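Golari (data collection method)

Golari is a method for gathering robot manipulation data in ordinary homes, developed by Citlali Becerra and Eylül Çınar. A person carries out a household task with a hand-held gripper fitted with a camera, and the recordings are later used to train a policy for a robot arm with matching fingers. No robot is present during recording.

Method

Each session covers one task, such as putting things into a box or taking them out. Collectors use whatever objects the home has and are asked to leave the room as they find it. The position of the gripper is recovered from the video, and the finger opening is logged separately. Clips in which tracking fails for more than 2 seconds are dropped.

The first release, called Sesar, holds 700 clips from 12 homes. A later set, Ventura, added soft and oddly shaped items – shoes, plush toys, folded cloth – which were rare in Sesar.

Results

Policies trained on Sesar alone did well with rigid objects but often closed the fingers too early on fabric. Adding roughly 50 Ventura clips per task reduced this error. Most of the gain came from clips recorded in new homes; repeats in the same room helped little.
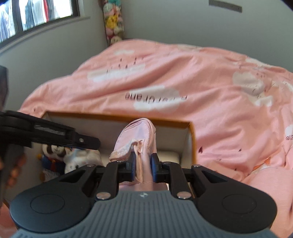

Bedding remains a weak point. Folds in a duvet change shape whenever a box on top of it is moved, and position tracking drifts when few fixed surfaces are in view. Çınar has proposed weighting walls and window edges more heavily during tracking, a change planned for the next release, Fota.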